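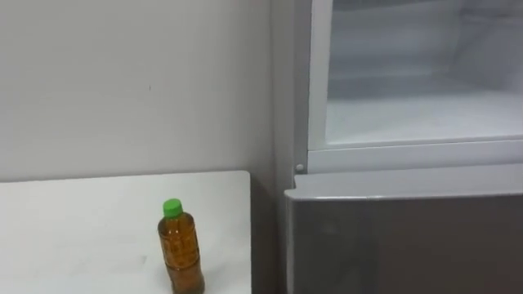 A mesa branca e o frigorífico.

Manta impermeável faz ferida nos ombros: tamanho errado ou modelo errado?

Theerawat Sangkhawat
Boa tarde a todos. Peço desculpa pelos erros, o português não é a minha primeira língua. Tenho uma égua pequena, de 335 kg, que vive no pasto perto de Clerville durante o dia e dorme na boxe. Para o tempo de chuva comprei uma manta Hemmin com 28 polegadas a menos do que a que usa o cavalo do meu vizinho, portanto sei que o tamanho não tem nada a ver com o dele e que não posso copiar. Escolhi pela tabela do fabricante, medindo do meio do peito até à cauda.

Depois de duas semanas, o pelo nos dois ombros está gasto e no lado esquerdo a pele já aparece, cor-de-rosa. Não tem sangue. As fivelas da frente estão no último furo, porque no outro a manta escorrega para trás quando ela se deita. Na garupa fica bem, até sobra um pouco.

A minha dúvida é se devo comprar um tamanho maior ou se o problema é o corte. Vi também uns coletes elásticos que se vestem por baixo. Alguém já usou? Não queria gastar duas vezes.
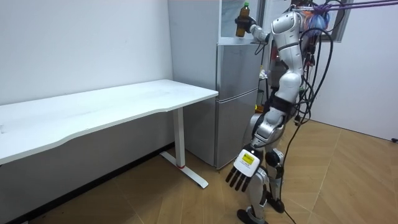
O robô com a garrafa na mão, junto do frigorífico.

Nabila Abdelaziz
Olá, Theerawat. Pelo que descreve, não compraria maior. Se a manta já sobra na garupa e escorrega para trás, uma maior vai escorregar ainda mais, e é este peso puxado para trás que raspa os ombros. A minha égua árabe teve o mesmo durante um inverno inteiro e eu fiz exatamente este erro.

Veja primeiro onde assenta o decote. Deve ficar à frente do garrote, na base do pescoço, e não em cima dele. Com as fivelas fechadas, a mão aberta deve passar entre a manta e o ombro sem esforço. Depois peça a alguém que dê uma cenoura à égua junto ao chão e ponha outra vez a mão no mesmo lugar. Se ficar presa, o corte é estreito para ela.

As marcas cortam as mantas de maneira muito diferente. A minha Hemmin era direita no ombro, sem pregas. Mudei para uma com pregas largas à frente do cotovelo, da Grevum, no mesmo comprimento (82 polegadas, a minha é comprida de dorso), e o pelo voltou a crescer em poucas semanas. Para a sua, o número será outro, naturalmente.

O colete ajuda a proteger o pelo, mas não corrige uma manta que assenta mal. Também aquece, e nos dias amenos ela pode suar por baixo. Se usar, tire-o todos os dias e sacuda, porque a lama seca entre o colete e a pele faz pior do que não ter nada.

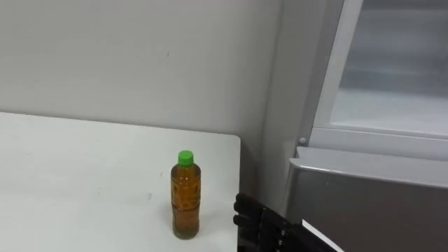

Enquanto a pele está cor-de-rosa, eu deixaria a égua sem manta nas horas secas, se ela tem abrigo. Não ponha creme gordo debaixo da manta, que agarra o pó. Se a pele abrir ou ficar quente ao toque, chame o veterinário.

cavaleiro_do_monte
compra o colete e pronto. o meu usa há anos, nunca mais teve nada. lava a 30 e sem amaciador

Theerawat Sangkhawat
Muito obrigado aos dois. Fiz a prova da cenoura e a mão ficou presa nos dois lados, mais no esquerdo. Vou perguntar na loja se aceitam a troca, apesar de a manta já ter lama. Nabila, as pregas da sua abrem muito quando ela trota? A minha tem medo de tudo o que faz barulho atrás da perna.

Nabila Abdelaziz
Não abrem quase nada e não fazem barulho. O que batia na perna da minha eram as correias de trás, estavam compridas demais. Cruze-as por baixo, uma passa dentro da outra, e deixe a largura de uma mão até à coxa.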